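Simulated kitchen cuts practice time for robot arms

Tuesday, April 30, 2019

A group at Felinia has trained a robot arm to pick up household items using a simulated kitchen and only 20 runs on real hardware. The method, called Grorkell, changes the lighting and the layout of the counter between attempts - the arm itself stays the same.

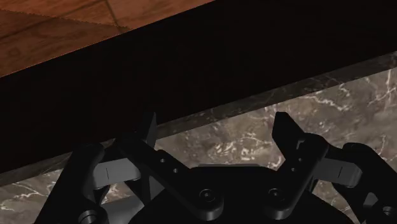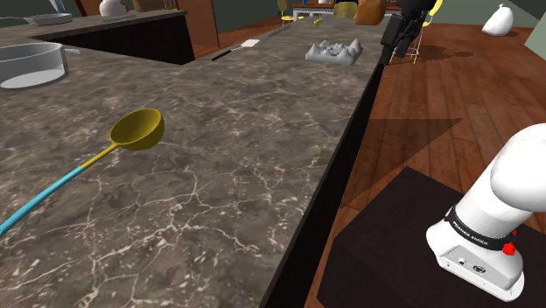
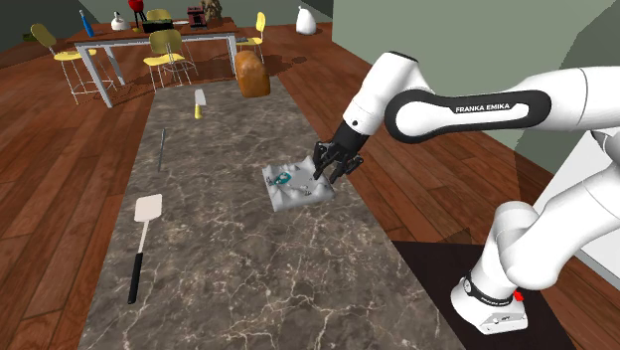 The simulated kitchen, seen from the gripper (first) and from beside the counter (second and third).

Milovan Omerović, who leads the work, said the training set holds 1,166 simulated attempts, made over about 4 weeks in March. Thin, flat items are still the hardest to grasp.

Tihomir Ivanov wrote the part of the software that picks the next layout. He plans to add drawers - and a second room - later this year.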